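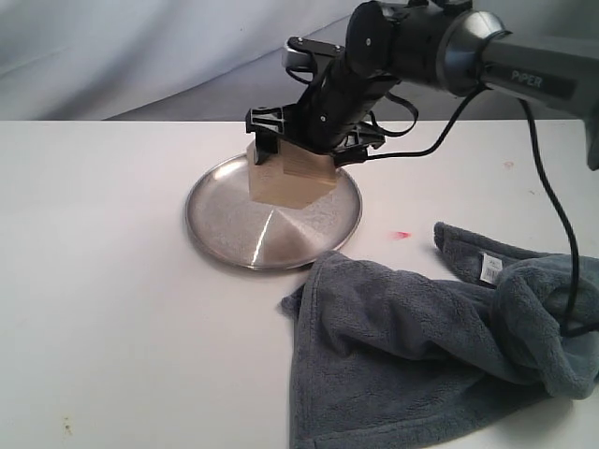

PiPER arm with the parallel gripper closed on the wooden block, over the steel tray.

Parallel gripper slipping on angled blocks

I'm comparing the stock parallel gripper with a Vikus two-finger one. Both do fine on cubes. On a block with chamfered faces the stock one lets it rotate when I lift, maybe one try in three. Same script, same speed. Is it force or finger shape? I have nearly 300 runs logged so far.
Akihiko Kaneko

Finger shape, I'd guess. Flat fingers on a chamfer only touch along an edge. Put 2 mm silicone pads on both fingers and rerun 60 picks before you touch the force setting. Then do the same 60 with the Vikus, with the block at the same angles, or the numbers won't compare. Also check that the cable to the gripper has enough slack at full wrist rotation. Mine pulled the wrist off a little.
gimesberg_lab

We used the Vikus at Bultcombe. It was ok. Costs more.
Ishida

Pads helped, thanks. Doing the Vikus runs on Sunday.
Akihiko Kaneko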